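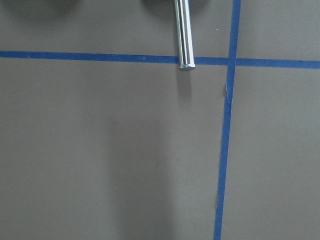

灰色台面上的两道蓝胶带,交叉处下方有一小段没有压平。

胶带能管住一张桌子吗

2025年6月22日

近来流行一种收纳法:拿蓝色胶带在桌面上划区,左边放文具,右边放待办,据说从此不再乱。Grudico上一篇讲这个的帖子有1,577人收藏,我很怀疑其中有多少人真的贴过。

我贴过。去年11月搬到Stedton以后,我照着教程把书桌分成4格。头几天确实规矩,笔归笔,账单归账单。后来账单越过了线,水杯也越过了线,胶带边上开始粘灰。我没有变整齐,只是多了几条要擦的边。

支持的人会说,线能提醒人。也许吧。可是提醒看久了就跟桌面一个颜色,眼睛自动跳过去。车间和仓库划线有用,靠的是有人检查,有人挨说。家里谁来检查?

再说贴得直不直。教程里的线总是横平竖直,自己动手往往一头高一头低,还要起皱。撕了重贴,又费一截。Boonchu的分隔盘我也买过,毛病差不多:格子是死的,东西天天在变。

我现在的办法很笨,睡前把桌上不用的拿走。大约11分钟,有时懒得做,第二天就乱着。胶带还剩大半卷,留着封箱子。

阅读 847 分享 评论 4

相关文章
Carkholm旧货市场值不值得去
抽屉里的抽屉
标签机买来以后

联系我们 | 版权所有 | 返回顶部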